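Skuto Wire Sorting Data

Data card and release notes, version 4

Overview

Skuto is a set of recorded robot episodes in which an arm with a two-finger gripper works over a tray of small electrical parts. It was prepared by the Sarkoden Laboratory in Serero to study one narrow question: whether a grasp policy trained on wrist camera views alone can choose a good grasp point on thin, bendable wire. The release contains 750 episodes, the training code, and the settings for every result reported in these notes.

Contents of the release

episodes/ – one folder per episode, with video, joint positions and gripper width
splits/ – lists of episode numbers for training, validation and test
labels/ – grasp points marked by hand, with the marker's confidence
configs/ – settings for the baseline and for the Lumbantobing method
eval/ – scripts that rebuild the result tables
CHANGES – list of corrections by version

Setting

All episodes were recorded at a single bench with a light gray top. Parts are presented in a stainless steel tray lined with white paper. Part types include single wires, twisted pairs, short wires with crimped terminals, and small circuit boards. The paper was added in version 2. Before that change, reflections from the bottom of the tray were often marked by the model as wire ends, and the earlier episodes have been withdrawn for that reason. The rim and walls of the tray remain bare metal and still produce bright highlights. Users who work on reflection handling may find these views of interest.

The arrangement of parts was changed by hand between episodes. Operators were asked to drop the parts and leave them as they fell. Other items on the bench, such as storage boxes, were left where they stood, and no effort was made to keep them out of view.

Method

The Lumbantobing method scores short segments of wire instead of single pixels. Each visible wire is traced as a chain of segments, and each segment receives a score for how much free space lies on both sides of it. The gripper is then turned so that its fingers close across the segment with the highest score. Where two wires cross, the segments near the crossing are given a lower score but are not removed. Removing them was tried and gave worse results on twisted pairs, in which nearly every segment is near a crossing.

The baseline uses the same network and the same training episodes, but predicts one grasp point and one angle directly.

Results

Both methods were tested on 33 held-out arrangements, with six attempts for each. The Lumbantobing method picked up the intended wire more often than the baseline on single wires and on wires with terminals. On twisted pairs the difference was small and changed sign between training runs. The laboratory does not claim an improvement for that part type. Full tables, including the separate runs, are written by the scripts in eval/.

Most remaining failures fall into two groups. In the first, the finger touches the wall of the tray before it reaches the wire. In the second, the chosen segment is correct but a neighboring wire is lifted along with it. The second group is counted as a failure even when the intended wire was held firmly.

Known limits

The wrist view gives no direct measure of depth, and the fingers hide part of the bench in every view. Wire colors are not evenly represented: red and black are more common than any other color, and a model trained on this set may come to depend on them. Grasp points for twisted pairs were marked with lower confidence, and users should read the confidence field before training on those labels. The set should not be used to judge the safety of a robot working near people or on powered circuits.

Corrections

Version 4 repairs an offset between the video and the gripper width that had been present since the June recordings. Results obtained with version 3 should be run again before they are compared with those given by the present scripts.

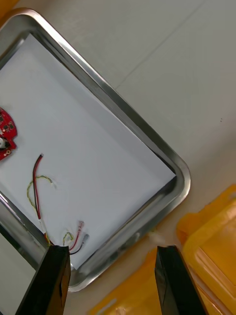

Serero, August 19, 2023

Wrist camera view from the Skuto set, with the gripper fingers apart at the near side of the tray. The twisted yellow-green pair lies beside the longer red and black wires, and the two short wires with crimped terminals are nearer the fingers. Requests for corrections to the labels should state the version and the episode number.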